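# The Good Plates

My aunt left me the contents of her kitchen and a letter explaining that I didn't deserve them.

The kitchen was in Nondasdale, 85 miles up the valley, and I drove there in May with a borrowed van and a low opinion of myself. The letter was taped to the cabinet door. It said the good plates were to be used every day, that the everyday plates were to be saved for company, and that if I had any questions I should have visited more.

She'd held a grudge against company since the Layug people came to look at the well. They were a water outfit, long gone now, and they'd stayed for lunch, then supper, and left a ring on the sideboard. She billed them $2,598 for it. They paid, which annoyed her for the rest of her life, as she'd had a second letter ready.

I packed everything in newspaper. The newspaper was the Brorkgate Courier, and she had saved 20 years of it for exactly this purpose, or possibly because of the crossword, which she did in ink and wrong. I lost most of an afternoon to reading it. A man had grown a squash. A bridge was going to be fixed. Three years further down the pile, the bridge was still going to be fixed and the same man had been disqualified.
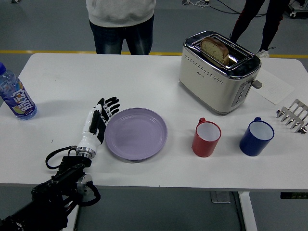

By the time I got home it was dark, and my landlady was on the steps in her robe, wanting to know if I was moving in a wife. I said it was plates. She looked sorry for both of us.

I put the good ones on the low shelf, as instructed, and ate a fried egg off one standing up. It felt like wearing a tuxedo to the dentist. The second morning I chipped it on the faucet and waited for something to happen. The phone rang, and I will admit I let it go six times before I picked up. It was the Zundora Savings Bank, asking for my aunt. I told them she had died. They said they were very sorry and could I confirm her date of birth.

Company came in the end. My cousin, who had been left the sideboard, wanted to see what I'd gotten and whether it was better. I gave him the everyday plates, the ones with the brown rim, and kept a good one for myself. He ate his potatoes and watched mine.

"Those are the good plates," he said.

"They are."

"Why do you get one?"

I told him to read the letter. He read it twice, holding it up to the lamp in case there was more on the back, and then he asked if she'd said anything about the forks.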